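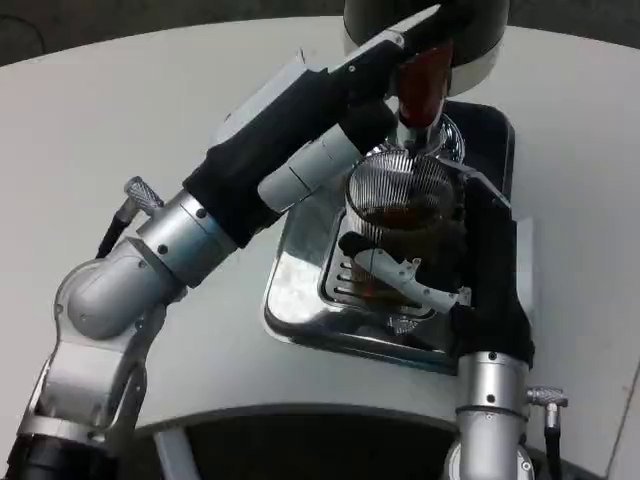

Counter and Coffee Person, Early Shift
Satiment Coffee Bar, ground floor of the Tundero Building
Part-time, 4 mornings a week, start in February

We are looking for someone who can make espresso before 7 a.m. and be civil while doing it. If you can only manage one of the two, please apply anyway and tell us which one. We have hired on both sides of that line and have opinions.

Satiment is a small bar in a large lobby. Most of our customers work upstairs, come down in the elevator already talking, and keep talking while they order. You will learn to take a drink order from a person who is on the phone with somebody else. After a month you will know what they want by their shoes.

What the job is

You open up at 6:15 and pull the first shots, which you throw out or drink, depending on how you slept. Then you serve until 11:30. In between you keep the counter wiped, the drip tray emptied and the glasses coming back clean. The drip tray gets its own paragraph.

The drip tray: it fills faster than you think. It has never once been emptied too often. Our last three arguments at work were all about the drip tray, and the one before that was about who had started the argument about the drip tray. Empty it when you pass it. Wipe under it at closing. A person who does this without being asked will be loved here in a way that may feel out of proportion.

The counter is white and rounded, a decision made by a design firm called Drilier who have not, to our knowledge, ever spilled coffee. It looks wonderful for the first nine minutes of each day. Because it has no corners, people come at it from everywhere and there is no obvious place to line up. Part of your job is to be the line. You look at whoever is next and say "next," kindly, and the others sort themselves out.

We serve short drinks in clear glass unless the customer wants them to go. Glass shows everything, including fingerprints and regret. Polish as you go.

What we sell

Espresso, the usual things you can do to espresso with milk, filter coffee, tea for people who ask for tea, and sesame rolls from Sönmez, the bakery across the street. You will walk over and collect the rolls at 6:30. There are 46 in the order. You will be asked for a cinnamon roll every day. We don't have cinnamon rolls. The record for a single day is 1,231 drinks, set during a conference upstairs when the other coffee place in the building had a plumbing problem. We don't expect to see that again and would prefer not to.

What we'd like from you

Some time behind an espresso machine, anywhere. You should know what a shot running too fast looks like and which way to turn the grinder. If you know it by feel and can't explain it, fine, you can show us.

Steady hands and a fair amount of patience.

The ability to lift a crate of milk and to say "we're out of oat" without flinching.

No latte art required. If you can pour a swan, we will admire the swan, then ask you to pick up the pace.

What you get

An hourly wage at the upper end for the neighborhood (we'll tell you the number in the first phone call, not the third), tips split evenly by hours worked, all the coffee you can safely drink, and a $100 shoe allowance once you've been with us through your first two months. Buy the ugly shoes with the good soles. Everyone starts out in the nice ones.

You'll be done before lunch, so you can have a whole second life in the afternoon. Several of us do. One is in a brass band and has been told not to practice in the stockroom.

How to apply

Come by the counter after 10 a.m., when things calm down, or leave a note with whoever is serving. Tell us where you've worked, which mornings you can do, and how you take your own coffee. There is no right answer to the last one, though we will discuss it after you leave.

No resume longer than a page, please. We read them standing up.

Trial shifts run two hours and are paid. Wear something dark.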